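Lenside Packing Room
Progress report to the Darwish Fund
Reporting period: December to 6 April 2022
Prepared by the project office, Plisthorpe

1. Purpose of this report

This report covers the second funded period of the Lenside packing room work. It describes what was done to the room, how cartons are now received and set out, what was spent against each heading, and what remains open. It follows the order of the grant schedule so that it can be read alongside it. Items closed in the first report are not repeated unless something has changed.

2. Position against the schedule

The schedule lists 39 items. At the close of the period 30 are complete and signed off. Two are held because they depend on the landlord, and the rest are in progress with no change to the agreed end date. The held items are the rear door closer and the second floor drain. Neither affects the handling of cartons.

The work on the carton intake procedure, which was late in the first report, is now back on schedule. The delay came from the first set of written instructions, which assumed that every carton would arrive sealed at both ends. Deliveries from Prerkau did not bear this out. A share of the cartons came with the top flap partly lifted, and the instructions gave the packer no way to record this short of rejecting the carton. The revised version is described in section 4.

3. The room

The ceiling work was finished early in the period. The fluorescent lights were cleaned and two tubes were replaced. Light at table height was measured before and after, and the readings are in the schedule file. The pipe run on the ceiling was inspected and needed no work. The white paint on the ceiling panels and beam was touched up where old fixings had been taken out.

The brick wall has been left bare. The first plan called for boarding over it to give a surface that could be wiped down. The quote for boarding came in above the allowance, and the board would have covered the low outlet behind the table. The wall was brushed down and sealed instead, at lower cost. The balance was moved to shelving with the Fund's written consent.

The white table stays where the first layout put it, along the brick wall. Three positions were tried on paper and this one gave the shortest walk from the shelving. Its glossy top cleans easily but shows glare under the overhead lights when small print has to be read. A matte mat was priced and has been deferred to the next period.

The small items kept on the table -- a desk fan, a vase of flowers and a potted plant -- were listed as part of the room audit. The audit asked whether they took up working space. They stand clear of the area where cartons are handled, and no change is proposed. The fan has been added to the electrical test list.

4. Carton handling

4.1 Intake

Cartons are taken from the delivery crate one at a time. The person receiving the carton checks that the product name matches the delivery note, then checks the top flap, the bottom flap and the four long edges, in that order. The result is entered on the intake sheet before the next carton is lifted.

The sheet now has three flap conditions in place of the earlier pass or fail:

Closed -- flap flat, no gap along the edge.
Lifted -- flap open to any degree, board undamaged, contents not exposed.
Damaged -- board torn, crushed or creased through.

Closed and lifted cartons go forward. Damaged cartons go to the return shelf with the sheet attached. A lifted flap is pressed shut by hand at the packing stage, and no tape is applied at intake. The earlier practice of taping at intake made it hard to tell later which cartons had been opened in the room and which had arrived that way.

4.2 Support and hold

The tall, narrow cartons are the ones most likely to be marked by handling. They are printed on white board, which shows scuffs and finger pressure more readily than brown board. The written instruction is to support the carton from below and hold it lightly at the sides, with no pressure at the middle of a panel. The side hold should be low on the carton, where the folded base gives the board some stiffness.

Trials in the period compared a hold at mid height with a low hold. The mid-height hold bowed the front panel and, on cartons with a loose flap, tended to push the flap further open. The low hold did neither to any extent that could be seen. The low hold has been adopted and the instruction card has been reprinted.

4.3 Orientation

Cartons are kept upright from intake to packing. Several of the product lines carry their name in large characters that run down the front panel, so a carton laid on its side is, if anything, easier to read. This led to cartons being turned on their sides on the shelf and then packed that way. The shelf labels now carry an upward arrow, and the packing sheet has a line for orientation.

The green band was at first proposed as the guide to which way up a carton goes. This was dropped. Green printing appears at both ends of the carton, and the depth of the band is not a safe guide for a person new to the work. The small blue oval logo is a better guide and is now the reference mark in the instructions: logo toward the top, facing the packer.

4.4 Setting out

Cartons for one order are set out upright in a single row with the logo facing forward. A gap is left between cartons so that each can be lifted without touching its neighbor. Pushing the row together was tested as a means of saving table length. It saved little and caused rubbing along the printed edges, so the gap has been kept.

The green and white carton used in the handling work, with the blue oval logo on its upper part:

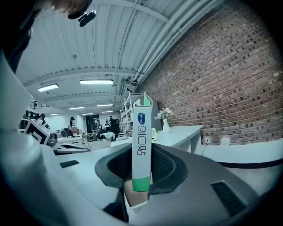
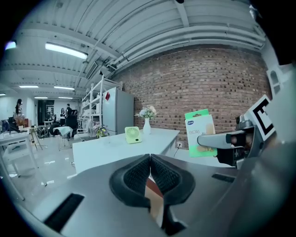
5. Spending

Spending is within the approved total. The headings are as follows.

Ceiling and lighting: complete, under budget. The saving came from cleaning the existing fittings and replacing tubes only.

Wall: complete, under budget, balance moved to shelving as noted in section 3.

Shelving: in progress, on budget after the transfer. The lower units are in place. The upper units are on order.

Table and surfaces: on budget. The matte mat is not included in this period.

Printing and labels: slightly over budget. The instruction card was printed twice, once before and once after the change to the low hold. The overspend is covered by the saving on lighting and no further transfer is requested.

Electrical testing: not yet invoiced. One visit has been booked to cover all portable items in the room, together with the low outlet behind the table and the cable that hangs from it. The cable is to be clipped to the wall at the same visit.

6. Open points

6.1 Glare on the table top. Moving the reading position toward the shelving end reduces the problem but adds a step to the work. A price for the mat has been obtained and will be put forward in the next request.

6.2 Return shelf. The shelf is shared with empty crates and fills quickly on delivery days. A separate shelf is included in the upper shelving order.

6.3 Prerkau deliveries. The supplier has been asked whether the flaps are glued or tucked. The answer will decide whether the lifted condition is kept as a separate entry or merged with closed. Until then both are recorded.

6.4 Landlord items. The rear door closer and the second floor drain are still waiting on consent. A reminder was sent in the period and no reply has been received.

7. Work planned for the next period

Fit the upper shelving and relabel all shelf positions.
Complete electrical testing and clip the cable.
Run the revised intake sheet on all deliveries and review the flap entries.
Test the low hold on the wider cartons, which have not yet been covered.
Submit the request for the matte mat, with readings taken at both ends of the table.

The intake sheets, light readings and revised instruction card are held at the Plisthorpe office and can be sent to the Fund on request.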